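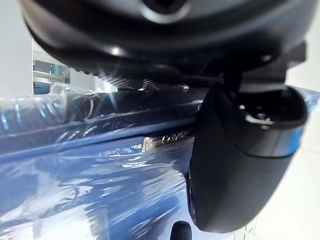 Gripper finger close to a film-covered blue panel with a small chrome badge, seen from the wrist.

Working Rules for Arms Near Finished Surfaces: Frequently Asked Questions

These answers cover Vernell Site Rule 303, which applies to any arm operated within reach of painted, plated, coated or polished parts. The rule itself takes precedence where the wording differs. Questions about a specific cell go to the cell owner first.

Who has to follow Rule 303?

Anyone who moves an arm under power, including by hand guiding, and anyone who edits a program that will be run on one. Visitors and contractors are covered while they are on site. A person who is only loading or unloading parts with the arm in a protective stop follows the loading sheet for that cell.

What counts as a finished surface?

Any surface that will be seen by the customer or that seals against another part. Paint, clear coat, chrome, anodizing and polished resin are all included. If the drawing does not say, treat the surface as finished. Primer is not finished unless the job sheet marks it so.

Does protective film change the classification?

No. A part under film is handled as if it were bare. Film spreads light scuffing but does little against a point load, and grit trapped underneath can mark the paint when the film is pressed. Loose or wrinkled film is also a catch hazard. Before the arm enters the approach zone, smooth or trim any fold that stands up in the path of the fingers. Do not tape over a fold and continue.

Can the film be removed for a task?

Only if the job sheet calls for it. Record the area removed and cover it again at the end of the shift.

What is the approach zone?

The approach zone is everything within 4 inches of the part, measured from the nearest point of the tool or wrist. Inside it, the arm runs at reduced speed with the force limit set to the value on the cell card. The distance is taken from the housing as well as the fingertips. Many of the contact reports we receive involve the back or underside of the wrist, while the operator was watching the fingers.

How should badges, trim and raised lettering be treated?

As keep-out features. Draw the keep-out volume around the whole badge and add the margin on the cell card. A fingertip may pass alongside a badge but must not rest on it, push it sideways or close on its edge. Adhesive-mounted trim can shift under a side load well below the force limit, so a run without a force stop is not proof that the trim was untouched. Check it by eye after the run.

Are seams and gaps acceptable as contact points?

No. Panel edges at a seam carry thin paint and chip easily. Contact points are the ones marked on the job sheet. If a task cannot be done without touching a seam, send a deviation request to Reet Lukoševičius before starting.

Is the wrist camera enough to judge clearance?

No. The view from the wrist is useful for alignment and for checking the condition of the grip area. It has three known limits. Parts of the tool hide whatever is behind them. Glossy paint and clear film reflect overhead lights, and the highlights can cover an edge. A single view also gives poor depth at short range. For any first run, a second person stands where the gap between tool and part can be seen directly, and holds an enabling device or stop.

What has to be checked on the tool before a run?

Carry out the tool check at the start of each shift and after any tool change:

Wipe the fingers and the wrist housing with a clean, lint-free cloth.
Inspect every contact face for embedded chips, cuts and hardened adhesive.
Confirm that the fasteners on the underside are seated and that none has a raised burr.
Move each joint by a small amount and listen for scraping.
Check that nothing hangs below the lowest point used in the collision model.

The last item is the one most often missed.
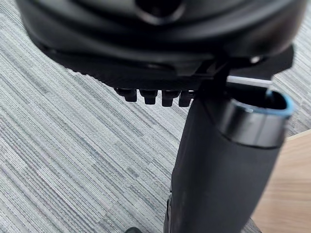 Small projecting pieces, brackets and exposed edges under a wrist have to be in the model along with the main body. A simplified cylinder or box is allowed if it encloses all of them. Where the model was supplied by the vendor, compare it with the tool as fitted. Birutė Sepp keeps the approved models, and a copy saved on a cell controller is not an approved model.

What about the floor and furniture around the cell?

The arm's full swing must be clear, including the retract move. Tables, benches and door frames inside the swing are added to the model or moved out of it. Carpeted floor is permitted for light-duty arms if the base is fixed or ballasted as stated by the maker. Loose fibers are a cleaning matter: keep parts and wiping cloths off the floor, and discard a cloth that has been dropped.

May I hand guide the arm inside the approach zone?

Yes, with reduced speed active and both hands off the part. Release the arm before changing your position. Do not use hand guiding to pull a stuck finger free. Open the gripper, wait for the motion to stop, and back out along the path used on the way in.

The arm touched a surface it should not have touched. What now?

Stop the arm and leave it in place. Take a photograph before anything is moved. Enter the contact in the Tomia log, giving the program name, step number and time. Archie Dalgleish or the shift lead decides whether the part is released or held. A contact without visible damage is logged in the same way, as marks under film may not show until it is peeled.

How long are records kept?

Tool check sheets are kept for 4 months. Contact reports are kept for 7 years with the part record.

Does the rule apply at the Vidville building?

Yes. Vidville uses the same cell card format. The only local difference is that first runs there must be booked with Asanka Mollah, so that a second person is available.

Does Rule 303 replace the risk assessment?

No. It deals mainly with protection of parts. Safety of people is handled in the risk assessment for each cell, and where the two set different speeds or forces, the lower value is used.

Who can grant an exception?

Ona Avotiņš, in writing, for one job at a time. Exceptions end when the job closes and are not carried over to repeat orders. Requests should state the surface, the tool, the planned contact point and the reason the standard method does not work.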